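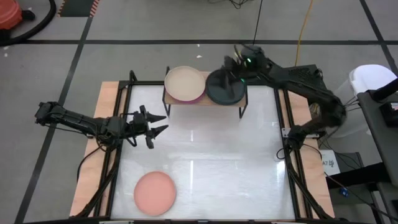
Figure 1. Two-arm table cell with plates on and off the raised shelf.

June 28, 2021
Everaldo Bragança

Unit 4: Assessing a packaged two-arm cell

This handout supports the second practical session. Students are expected to have read the supplier's guide to the Natero teaching kit before attending.

The Natero kit is offered by Drandska as a complete package: two arms, a table frame, control software and one year of support. It is sold to colleges and small workshops that wish to teach handling tasks without building a cell of their own. The department has had the kit under review from February, and the notes that follow set out the points on which it is to be judged.

4.1 The handling task

Plates are a demanding test for a two-finger gripper. The rim is thin, the face is wide, and a plate lying flat gives the fingers little to take hold of. A plate resting partly on another is harder again, as the upper one must be lifted without dragging the lower. The raised shelf adds a change of height, and both arms must be able to reach it without meeting.

Each group will carry out 40 trials: 20 from the table to the shelf and 20 from the shelf to the table. A trial in which a plate is dropped, or in which a student has to step in, is to be recorded as failed.
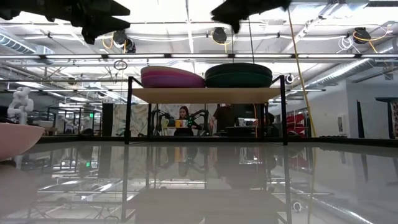

The pass mark set for the review is 70 per cent in each direction. Results are not to be averaged across the two - a kit that lifts well but places badly has not met the requirement.

4.2 Service terms

Support is handled by Bezerra from its Jakville office under contract 3194. Students should read the clause on replacement fingers with care. Worn fingers are covered in the first year only, and the supplier's guide does not state how wear is to be measured.

Written reports should give the trial record first, followed by comments on set-up, safety and the quality of the guide.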